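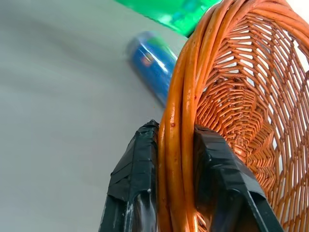 A reader of the previous version objected that "basket" was too wide a label, and that a woven basket with a rolled rim and a slotted plastic one should never have shared a row in the item table. The labels were split in version 3.

Overview Files Labels Changes Issues

Kudell Tabletop Items

README and data card, version 3

Summary

Kudell is a set of 822 written records of small household items being put away from a table. Each record gives the item, its starting place on the table, the container chosen for it and the final place. The item table has 41 entries. Records are in English.

Contents

records.csv: one row per item put away
items.csv: item names, materials where known, size class
containers.csv: baskets, boxes and bags used as destinations
notes.txt: free text from the annotators, lightly edited

Container labels

basket_woven: any basket made of interlaced strands, with or without a handle. The rim is recorded separately as rolled, flat or folded. Color is one word (orange, brown, white).

basket_slotted: plastic shopping or storage basket with openings in the sides. Record it even when it stands beside the table and is not used.

box_small: cardboard box that can be lifted with one hand. Printed logos are not transcribed.

bag: all soft containers. Handles are ignored.

A container can also be an item. If the woven basket is itself moved, it gets its own row in records.csv and the field role is set to "moved".

Item labels

Tissue boxes are labeled tissue_box regardless of wrapping. Plastic-wrapped packages with unreadable contents are labeled package_small. Do not guess at the contents from the color of the label. Crumpled or flattened foil goes under sheet_foil, and "foil-like" is acceptable in the notes column when the material is uncertain. Balls are labeled by color and size class only.

Place names

The table is divided into left, center and right, and again into front and back. Seams between table panels are not used as boundaries. An item touching two areas is given the one that holds most of its base. 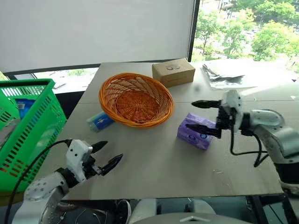 Should a package lying against the outside of a basket be counted as inside it? Only items whose base is within the rim are inside. Everything else is recorded with near_container set to 1, and the place on the table is filled in as usual.

Known problems

Size class was assigned by eye and is unreliable for flexible items. The Proro subset uses an older item table in which tissue_box and box_small are merged; a mapping is in the notes file. In the Öberg subset, rim type is missing from about half the basket rows. Two annotators worked on each record, and disagreements on place were settled in favor of the second pass.

Not covered

Food, liquids, glassware and anything stored in a drawer. Weight was not measured.

Changes

Version 3: split basket into basket_woven and basket_slotted. Added sheet_foil. Removed duplicate rows.
Version 2: added place names for front and back.

Corrections

Open an issue with the row number and the proposed value. Corrections are merged in March.

Related

Proro Shelf Items, data card
Öberg Containers, label guide
Drultik Table Layouts, README
Kudell Tabletop Items, version 2 (archived)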